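Packers and checkers wanted at our Pasdale unit – part time, mornings

Hello! I run the packing side at Padero, a small workshop on the Nowakowski estate in Pasdale, and I'm looking for 2 people to join us on the line. We make and finish small parts for other firms, mostly white plastic spools, hubs and bushings, and every one of them gets looked at by a person before it goes in a box. That person could be you.

The work is simple to explain, though it takes a week or so to get quick at it. Parts come along a green belt, you pick each one up, have a look at both flat faces, run a finger round the hole in the middle and check for rough bits or marks. Good ones go in the carton, doubtful ones go in the tray for me to look at later. Small cartons hold 100 and the big ones hold 500, and you'll be taping and labelling those as well. Our biggest customer at the moment is Plulen, and they are fussy about labels, so neat handwriting is a real plus (mine is terrible, which is partly why I'm advertising!).

Shifts are 4 hours, Monday to Friday, with a proper tea break in the middle. You can sit or stand, we have decent stools, and the radio is on most of the time – I'm open to offers on the station. We supply gloves and overalls. You'll need your own closed shoes with a good grip, please, and long hair has to be tied back near the belt.

You don't need any experience. I'd much sooner have somebody patient who notices things than somebody who has done ten years in a factory and can't stand being shown how we do it. If you've sorted beads, repaired clocks, iced cakes or anything fiddly like that, do mention it when you write. I started here in June a few years back having never set foot in a workshop, and I picked it up fine.

To apply, drop a short note through the door or email the office with "packing" in the subject line. A few lines about yourself will do, no need for a full CV. Please get it to us by Sun 4 October. I'll ring everyone back, even if it's a no, and invite a handful of you in for a look round and a go at the checking
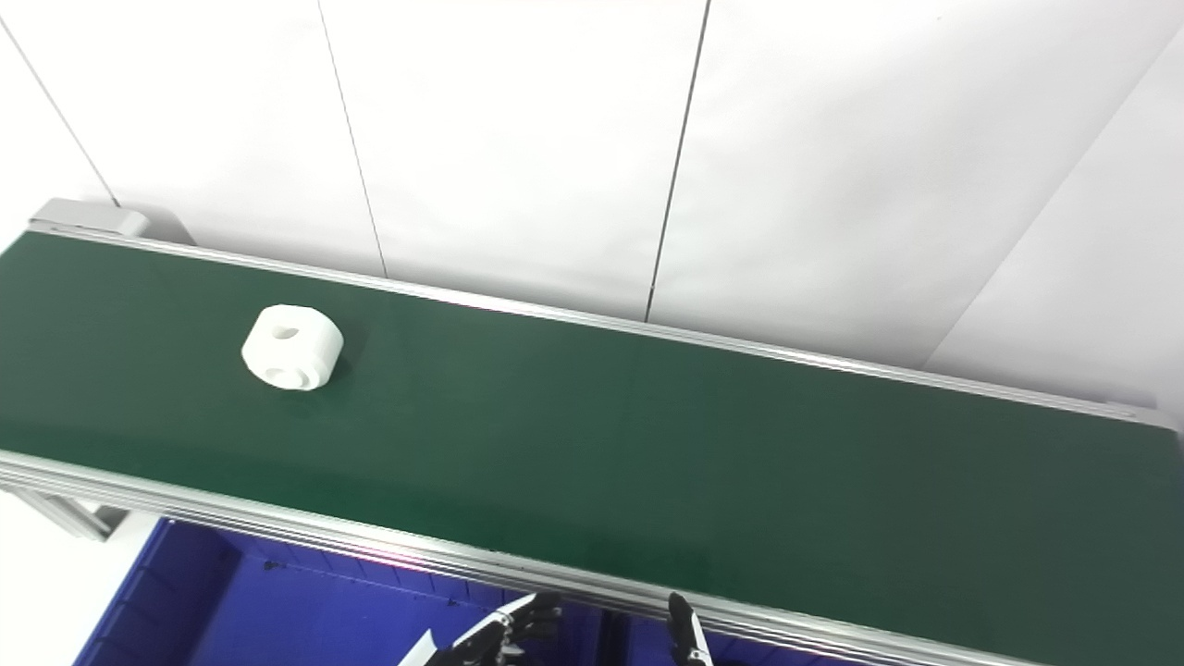
before either of us decides anything. The visit takes an hour or so, there'll be biscuits, and do bring your reading glasses if you use them.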